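ok thread on dish towels and why mine finally stopped smelling. long, sorry, been putting this off since April

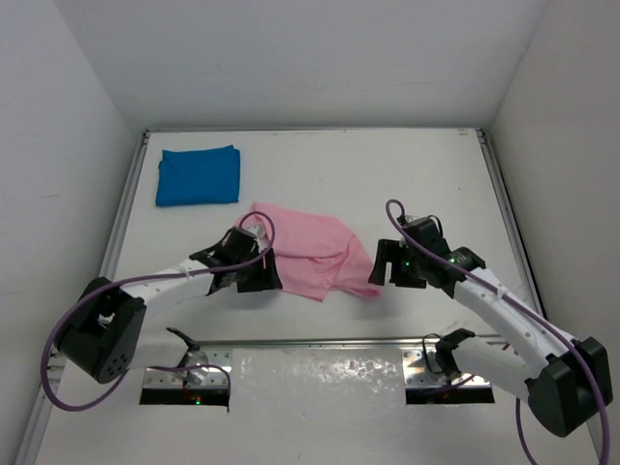 Most of the smell problem is fat. Not dirt, not "bacteria" in the scary ad sense, just cooking fat that gets into the cotton and never fully leaves at low temps. It goes off and then every time the towel gets damp you smell it again. I used to fold mine straight from the line, good tight bundle like the blue one on the left there, stack them in a drawer, feel great about life. Then I'd pull one out, wipe a wet plate, and boom. Old frying pan.

So first thing. Smell them WET. A dry towel will lie to you. Run a corner under the tap, warm water, squeeze, sniff. If it stinks wet it wasn't clean, whatever it looked like coming off the line.

Second thing, fabric softener. Stop. Just on towels, do what you want with your shirts. It coats the cotton, towel stops drinking up water, you push the water around the plate like a squeegee. I had towels I thought were worn out and they were just waxed basically. Took a few washes with no softener and they came back

My mother in law Glória Figueiredo boils hers. Big pot, bit of washing soda, lid half on, whole kitchen smells like a school cafeteria. She has linen ones from before I was born and they are perfect. I was snotty about it for years. I have now bought the pot.

How I do it, since people always ask for steps and then dont read them:

Big pot, fill it two thirds. Bring it up. Spoonful of washing soda, slowly, it can foam up on you. Towels in, poke them down with a wooden spoon. Low simmer a quarter hour. Turn it off and walk away till it's cool enough to touch. Rinse. Then a normal wash.

Cotton and linen only!! No microfiber, no anything with a rubber print on it, no wool obviously. And don't use an aluminum pot, the soda wrecks it, goes dark and gross. Steel or enamel.

Colors: dark reds and navy will bleed. Do them on their own or accept that you own pink towels now. I own pink towels now

Water after the first boil was the color of weak tea. From towels I'd "washed" that week. I showed it to Jaxon Kowalchuk next door and he went home and did his the same night lol

Someone's going to say just use the hot cycle. Yes, if yours gets hot. Mine is a Hurkine, apartment size, and the cotton setting says 60 but I stuck a meat thermometer in the drain bucket and got 41. So that was my hot wash, for years. Bath water.

Check yours if you can drain into a bucket. Be careful, some of them really do run hot, and let the first bit go, it's been sitting in the pipe.

Also the stuff in the drum matters. Too much detergent leaves a film and film holds the smell. I cut mine to half of what the cap says and nothing got dirtier. Soft water here tho, if you have hard water you'll need more than me

Vinegar question, getting it already. A splash in the rinse is ok for the hard water crunchiness. It does very little to old fat. And don't put it in with the washing soda, they cancel each other out and you've made fizzy salt water. Looks impressive. Cleans nothing.

Bleach, no thanks. Kills the smell for a day, eats the cotton, doesn't shift the fat. Never EVER with vinegar, that one is actually dangerous. Open a window and leave the room if you've done it already

Drying. Fast is what you want. A towel that takes all day to dry over the oven handle is growing things. Spread it flat or hang it by one short side so air gets both faces. Not bunched on a hook. The hook looks cute, the middle of the bunch stays damp till bedtime.

And never wet into the hamper. This was my biggest one I think. Wet towel, under jeans, four days. No wash is going to win against that. I keep a wire basket on the balcony for the damp ones now, they dry out in there till wash day

How many do you need? Fewer than you have. I had a drawer that wouldn't close. Souvenir ones, a calendar one, three with holes. Kept the good ones, cut up the rest for bike rags.

What I bought new: plain linen from Orska, 700 for the set which made me feel sick for a week. Worth it so far. They're stiff like cardboard at first. Wash them a few times before you judge, new linen doesn't absorb much of anything

The Šindelář cotton waffle ones are cheaper and dry plates better on day one, I'll be fair. But they snag. Any rough ring or a cheese grater in the sink and you get a long pulled loop. Snip it, don't pull it.

Salamatu Isah (she ran the kitchen at the cafe where I used to wash dishes, taught me most of what I know) had a rule: one towel for hands, one for dishes, never swap. The hands one gets the grease off your fingers and the dishes one stays clean way longer. Different colors so you can't argue about it. At home I do stripes for hands, plain for dishes. My husband needed 5 reminders and now he polices ME

Counter wiping is a third job and it's not a towel job. Use a rag or a cloth you don't mind killing. If a dish towel touches raw chicken juice it goes in the wash that minute, no debate.

Folding, quick. I do thirds the long way, then in half, then half again. Stand them up in the drawer like files so you see all of them and don't keep using the same top 2 until they die. Put clean ones in at the back, take from the front.

Ironing. Linen irons gorgeous if it's still slightly damp. Do I iron dish towels? I have done it. It was a bad winter.

Stains, since it's coming up in replies. Tomato: cold water, dish soap, then sun. The sun does most of it, leave it out all afternoon. Turmeric: sun again, it fades a lot. Burnt brown marks from grabbing a hot tray: that's scorched fiber, it's not coming out, move on. Coffee comes out in the boil pot no problem

Oh and dish soap on a greasy patch BEFORE the wash. Rub it in, leave it ten minutes. It's made for fat. I do this for anything that touched bacon

Q from Sérgio Bragança, does the boil shrink them? A bit, mostly the first time, mostly cheap cotton. One of mine came out a sort of trapezoid. Pull it square while it's wet and it behaves.

Q how often do I boil. When the wet sniff test fails. For us that's every couple of months now, used to be it would have failed every week. Clean towel out every day tho, two on a big cooking day

Q is the Gistska enzyme powder any good. Only tried the sample. Did fine on a towel that wasn't that bad to begin with so I can't really tell you. Enzymes like warm and not boiling so don't throw it in the pot, soak overnight in a bucket instead

Last one and then I have to pick up the kids. If you boil them and they STILL smell, it's the machine. Pull back the rubber door seal and look in the fold. I'm so sorry in advance. Old toothbrush, hot soapy water, run it empty on the hottest thing it's got, leave the door open after. Pull the detergent drawer out too, the ceiling above it was black in mine

will answer the linen vs cotton people tonight, theres a lot of you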